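Subject: Re: [gravstead-share] white table, still available? + pickup questions
From: Kadri Šimkus
To: gravstead-share list
Date: 2025-02-08

Hi all,

Quick one, typing between errands. Answering Petronella's questions on the list so I don't have to do it four times over. Her message first:

> From: Petronella Xaba
>
> Hi Kadri, is the white table from last week's swap post still going? A few
> things before I borrow my brother's van:
>
> 1. How wide is it? The alcove where I want it is tight, 61 inches wall
> to wall and there's a radiator pipe on one side.
> 2. Do the legs come off or do I have to get it down the stairs whole?
> 3. You said "some wear." What kind of wear? My last one from the list
> had a burn the size of a saucer and it was not mentioned.
> 4. Would you take 80 for it with the two stools? I know you said no
> haggling but the stools are pretty beat up going by your post.
>
> Also, Mandla says the side door on Stutis Street is locked on weekends
> now. Is that right?
>
> Petronella

OK in order.

1. I got the tape out last night. It's a hair under 60 inches on the long side. So it goes in your alcove but you won't have much to play with next to that pipe. Measure again down at the baseboard, my walls are never the same width top and bottom and I bet yours aren't either.

2. Legs come off. Four bolts each, the hex kind. I have the key, it's taped inside the drawer of the hall cabinet and I will try to remember to put it in with the table. If I forget any key that size will do. One bolt is stiff, go easy on it, back corner. Top goes down the stairs on its edge, two people. Keabetswe and I got it up that way when I moved in and only took a little paint off the wall at the turn.

3. Wear: all on the legs and on the underside. There's tape residue underneath from a power strip I had stuck there, and one leg got chewed by a dog I was looking after. Chewed end can go to the wall. No burns. I always used a board for hot stuff. I wipe it with dish soap and a damp cloth, nothing fancier. Don't use the scrubby side of the sponge, it dulls the surface.

4. 80 with both stools is fine. Yes they're beat up. One wobbles. I was going to put them out on the curb anyway so you are doing me a favor. Cash please, or bring it to me at the next swap if that's easier.

Mandla is right abuot the door. Come around the front and ring 8, then wait, the buzzer is slow. Don't park in the Tshabalala loading bay even for a minute, they called a tow on Misaki's cousin.
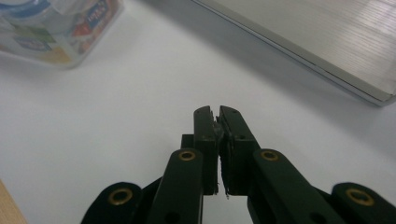
The top. Plain white all over.

Timing. I'm home tomorrow until lunch and then not again until Tuesday evening. If neither works tell me and Keabetswe can let you in, he has a key. Please answer today if you can. Misaki asked second and I told her she'd hear from me by tonight either way.

Misaki, if you're reading, the bookcase is still yours if you want it. Shelves are out and stacked, the pegs are in an envelope in the top drawer. I'm short one peg, sorry. The hardware place next to Grirow has a bin of them.

Other stuff that still has to go, all free:

- floor lamp, works, shade has a dent
- box of canning jars, no lids
- drying rack, folds flat
- curtain rod, the long one, brackets but no screws

Reply off list for those please, last time everybody got 20 messages about a toaster.

Gotta run

Kadri

--
gravstead-share: give it, swap it, sell it cheap
To leave the list send a blank message with "unsubscribe" in the subject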